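19 August 2022

The wallet task is now at 69 usable demonstrations. I had planned to stop at 35, and most of this post is about why I didn't, what went wrong with the first batch, and what I changed in the way I drive the arm.

For anyone who has come in from the post on the gearbox: the arm is the one I call Odik, it sits on the bench in the back bedroom, and I teach it things in two ways. Either I take hold of it and push it through the motion with the joints slack, or I sit at the desk with a small leader arm and it copies me. Hand guiding is quicker to set up. The leader arm gives cleaner recordings, because my own hands stay out of the wrist camera's view and my weight stays off the joints.

I used hand guiding for the first lot in June. It was a mistake for this task, though it took me a while to see it. When I push the arm by the forearm, I correct with my shoulder, and the path comes out as a chain of small shoves. On a pick and place with a block that hardly matters. With a strap a few centimetres long, the last part of the approach is the whole task, and that was the part where my recordings looked worst. The joint traces had a ripple in them all the way down to the close command. A policy trained on those traces learned the ripple quite faithfully.

So I threw the June set out and began again with the leader arm.

The task, as written on the card above my desk:

1. The wallet starts open on the table, strap out flat.
2. The gripper comes down over the strap.
3. It closes on the strap near the snap.
4. It lifts the strap over and lays it across the cover.
5. It lets go and backs off.

Pressing the snap shut is not included. I tried it by remote control for an evening and could do it perhaps one time in several, and I don't see the point of recording demonstrations of something I can't do myself. That can wait for stiffer fingertips.

The fingers I have now are printed yellow foam blocks with square holes in the face, with a black rubber strip down the inner edge where they meet the work. The foam gives a little, which forgives a bad approach angle. The rubber does the gripping. Lech Pawlak lent me a pair of bare metal fingers to compare, and they held the strap well enough, but if I came in low they hit the table with a noise that brought my wife upstairs. The foam ones simply squash.

What I care about most in each recording is the moment before closing. The gap between the fingers has to line up with the strap, and the wrist has to be turned so that the strap runs into the gap along its length. If it is turned too far either way, one finger lands on the strap and pins it, and the other closes on nothing.
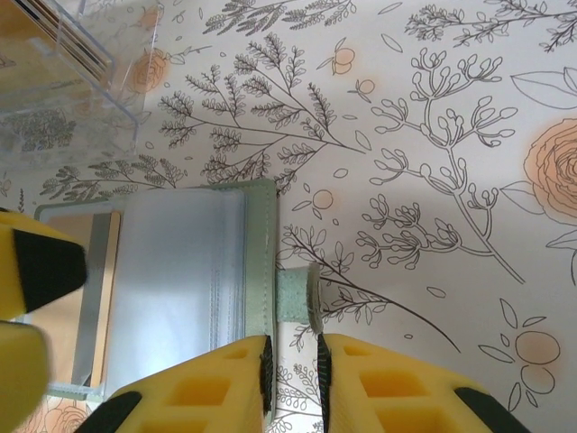

**Filed under: Teleoperation / Data**

The wrist view is the only one I drive from now. I had an overhead camera as well until the middle of the second session, and I found I was looking at it constantly and using it badly. From above, the fingers hide the gap. From the wrist, the gap and the strap are both in front of me and I can steer one on to the other. I still record the overhead stream, but I have turned its window off on the desk.

The wrist camera sits off to one side of the palm, and so the fingers don't appear evenly in the picture. I had thought of centring it. Having driven it for a few weeks I have left it alone, as I am used to the offset, and moving the camera now would make the new recordings differ from the old ones.

## The cloth

Isabelle Petrenko asked, reasonably, why I would run a vision task on a white cloth covered in line drawings of leaves with orange flowers and fruit. Her own bench is matt grey from end to end.

My reasoning was this. A plain background makes it easy for the policy to find the wallet, and also easy for it to learn something that isn't the wallet, such as the only edge in view. The print has thin black lines in all directions and blobs of pale orange at all sorts of places. The wallet is a soft green that doesn't occur in the print. If the policy can pick out the strap against that, I have more trust in it on the kitchen table, where I would like it to work in the end.

There is a cost. With a fixed cloth, the print becomes a set of landmarks, and a policy can learn that the strap is always just to the left of a certain flower. I shift the cloth and turn it between blocks of recordings. I also move the wallet on the cloth, separately. I did only the second of these in the first 20 episodes and had to go back and record more with the cloth turned, and that accounts for a good part of the growth from 35 to 69.

The clear sleeve inside the wallet is the other nuisance. It throws back whatever light there is, in a cool bluish patch that slides across as the wrist camera moves. I record with the blind down and the ceiling light on, and then again with the blind up. The acrylic box that lives on the cloth does something similar at its edges. It stays out during recording, in different places, for the same reason as the busy print.

## Driving notes

These are for me as much as for anyone else, since I forget them over a fortnight's break.

- Come down in two stages. Stop above the strap, fix the wrist angle, then descend straight. Fixing the angle during the descent gives two corrections at once, and the recording is hard to learn from.
- Pause before closing. Half a breath is enough. Without the pause, the close command overlaps with the end of the descent and the policy closes early, above the strap.
- Don't rescue a bad grasp by squeezing harder. Open, go back up, come down again. I keep those recordings if the second try is clean, and mark them as recoveries.
- Hold the leader arm low down, near its wrist. Holding it by the tip magnifies every tremor.
- Stop after an hour. The late episodes in a long session are slower and more hesitant, and I can pick them out of the plots without looking at the timestamps.

On the third point I have changed my mind since spring. I used to delete every episode with a failed grasp in it. The policy trained on perfect runs was fine until its first miss, at which point it carried on lifting and folding a strap it wasn't holding, to the end of the sequence. Including recoveries has improved that. It now goes back for a second attempt more often than it doesn't. The second attempt is sometimes worse than the first, but it is at least an attempt.

## Software

No great changes. Recording is still done with the script from the Lachance post, with two additions. There is a foot pedal for start and stop, so I don't have to let go of the leader arm to reach the keyboard. The old recordings all began with a second or so of the arm sagging as my hand left it, and I was trimming that off by hand. The other addition is a label prompt at the end of each episode: good, recovery, or discard. If I don't answer, it is saved as discard. I was previously saving everything as good by default and telling myself I would sort it out later.

The pedal came from a Skikmont transcription kit bought second-hand. It shows up as a keyboard, which made it simple to read. The contacts bounced badly, and for one whole session each press started a recording and stopped it straight away, leaving me with a folder of empty files. A short delay in the script cured it.

Latency between the leader and Odik is still the thing I would most like to reduce. It isn't bad enough to notice on the long moves. On the final descent I overshoot slightly and come back, and that small hook is visible in nearly all the traces. I have tried scaling the leader motion down by a factor of 2 for the last stretch. It makes the hook smaller and the descent duller. I think it is worth having, but I haven't recorded enough with it to say.

## Where it stands

The policy trained on the full set finds the strap reliably when it points roughly towards the edge of the table it was recorded from. Past a quarter turn it becomes unsure, and the wrist hunts back and forth over the strap without committing. The recordings are thin there. I avoided those poses because they are uncomfortable to drive, and the gap in the data sits exactly where I avoided them.

The fold itself is good. I had expected it to be the hard part, and I spent an evening planning for it that I could have spent on something else. Once the strap is properly held, the lift and lay-down follow almost the same path whatever came before, and the policy has that path firmly. The release is less good. The rubber clings to the fabric for a moment, and if the fingers back off too soon they drag the strap part of the way back with them. I have started opening wider and waiting before I move away.

Lech has offered me his table at the Kultthorpe workshop evening so that I can record on a different surface under different lights. It means dismantling the base clamp, and the clamp took me most of a Saturday to get square, so I am in two minds. If I go, I will take the cloth as well and record both with and without it.

Next on the list is another block of episodes with the strap in the awkward directions, driven at half scale. After that I want to swap the worn rubber on the fingers, and before I do I need to find out which glue I used last time. It isn't in my notes. If I mentioned it in a comment somewhere, please point me to it.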